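Judite Fonseca
2018-05-30

1/ End of semester, so here is a thread on what the bin picking team in our robotics project class at Atbridge got done. Mostly for the students who take the class next, because they asked and I keep answering in pieces.

2/ The job is simple to say. Put small objects in a metal bin, have the arm pick one up, lift it, put it back down somewhere else in the bin, do it again. Log every try. The class calls the setup Lolleck. The name was already on the folder when I joined.

3/ There are two teams. Ours does picking. The other one, Alcaraz, does sorting and uses our logs. We share one arm, and most of the arguments this year were over the sign-up sheet.

4/ Totals first. 3,544 logged attempts since February. The goal on the syllabus was 3,000. 1,546 of them ended with an object in the air when the lift check ran. That is under half, and it includes everything from the first weeks when the gripper closed on nothing most of the time.

5/ The lift check is a script that compares the gripper opening before and after the lift. If the fingers close all the way, it counts as a miss. Thin things fool it. We added a second check from the overhead view and went back through the old logs by hand. Two evenings, four people, a lot of pretzels.

6/ Objects. We started with blocks. Blocks are easy and we learned very little from them. Then we bought a bag of kids' explorer toys and the numbers dropped the same day.

7/ Sunglasses are the worst of the lot for us. Dark lenses give bad depth, and the temples shift when a finger pushes on them. Our best results came from going for the bridge, straight down, with the fingers across the short side.

8/ The compass is small and low, so the fingertips have to go nearly to the bin floor. We set the lowest allowed height too high in February and blamed the grasp code for a week. Check your height limit before you touch the code. Write the value on the whiteboard so the other team sees it too.

9/ Toy binoculars are fine as long as you grab one barrel. If you go for the middle they roll.

10/ Corners are still bad. Anything tight against a wall gets skipped by the planner, and after enough runs everything ends up against a wall. The sloped sides help some. We wrote a push move that drags an object back toward the middle and it runs after three skips in a row. It is ugly code but it is commented.

11/ Clamp the bin. A bin that slides a half inch ruins the calibration and you will not notice until the misses pile up. We use two spring clamps on the rim. Check them at the start of every session – it takes a few seconds.

12/ Cables. Leave slack at the wrist, then run the last joint through its full range by hand before you start a batch. We lost one whole afternoon to a connector that worked itself out at one angle only. Andy's law in our lab notebook says the cable you just tied is the one you need to move. He is right most of the time.

13/ Batches. We run 100 attempts, stop, look at the log, then run the next 100. Longer batches sound better, but if something drifts at attempt 20 you want to find out the same hour. Name the log with the batch number and your initials. Please do not name it "final."

14/ Money, since a few people asked in the replies. The arm belongs to the department. Sondell paid for the gripper parts and the toys. The students printed brackets in the shop and paid for their own bad prints, which was an incentive to measure first.

15/ One of the later batches, with the sunglasses, the binoculars and the compass all in the bin at once.
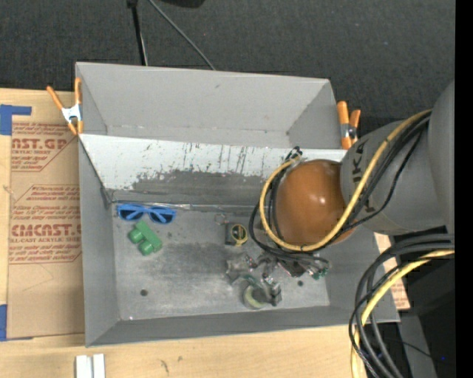 16/ Logs and the push move code are in the shared class folder under Lolleck. If you are signed up for next year, read the height limit notes first, then message me for the calibration sheet.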